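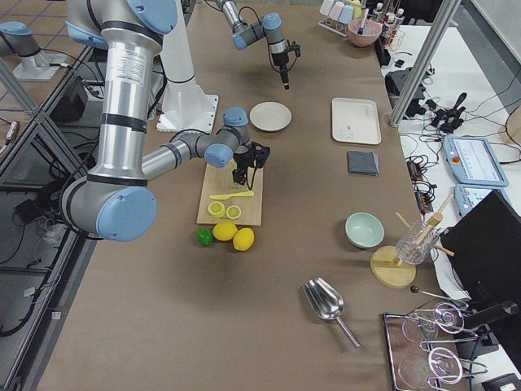 Bolov Citrus Prep Set: Review

October 20, 2020

The Bolov set consists of a light wooden cutting board and a yellow plastic knife, sold together for cutting lemons, limes and other small fruit. It is aimed at home bars and at kitchens where a steel blade is unwelcome. We have used it since June. In that time 118 lemons and 17 limes were cut with it, all on the same board, with the same knife.

Knife

The blade is molded in one piece with the handle. It has a fine serration on one side only, ground for right-handed use. Left-handed users will find that slices drift toward the thick side, and Bolov does not sell a mirrored version.

Halving a lemon takes three or four strokes. The first stroke has to be drawn lightly until the teeth catch the peel; pressing straight down flattens the fruit and squeezes out juice before the cut is open. Once through the peel, the knife moves easily and leaves a clean face with little tearing of the segments. Limes are harder work. The skin is thinner but tighter, and small limes tend to roll. Trim a flat spot at one end first and stand the fruit on it.

Thin wheels are the weak point. At 2 mm the blade flexes and the slice comes out wedge-shaped. At twice that thickness the results are consistent enough to hang on the rim of a glass. For zest strips the knife is of no use, and a peeler should be bought separately.

Edge wear was slight. After the full count the teeth near the tip had rounded and needed one extra stroke per fruit. The plastic cannot be resharpened. The color has not changed, although the handle keeps a faint citrus smell after washing by hand.

Board

The board is large enough to cut on at one end and leave the halves at the other. It has no juice groove. A ripe lemon releases more liquid than the surface holds, and the runoff goes over the front edge. We covered the table with brown paper for longer sessions and replaced it afterward. A folded cloth under the board also works and stops it from sliding, a problem on any smooth counter, as no feet are supplied.

The wood arrived dry and took two coats of mineral oil. Acid lightened the center within a few weeks. Light sanding with 1000 grit followed by more oil restored an even tone. The knife leaves only shallow marks, much less than a steel blade would.

Cleaning

Rinse both parts soon after use. Dried pulp lodges between the teeth and needs a stiff brush. The instructions allow the knife in the top rack of a dishwasher. The board must be washed by hand and dried on edge; ours was once left flat overnight and cupped slightly, then recovered in two days.

Alternatives

The Kultetti bar board has a deep groove and rubber feet, and would be the better choice for anyone cutting a dozen or more fruit at a time. It comes without a knife. The Amon plastic knife is stiffer and makes better thin wheels, but its handle is short and becomes slippery with juice.

Verdict

Adequate for halves and wedges, marginal for wheels. The knife is the better half of the set, and Bolov sells it separately. Buyers who already own a board with a groove should order the knife alone.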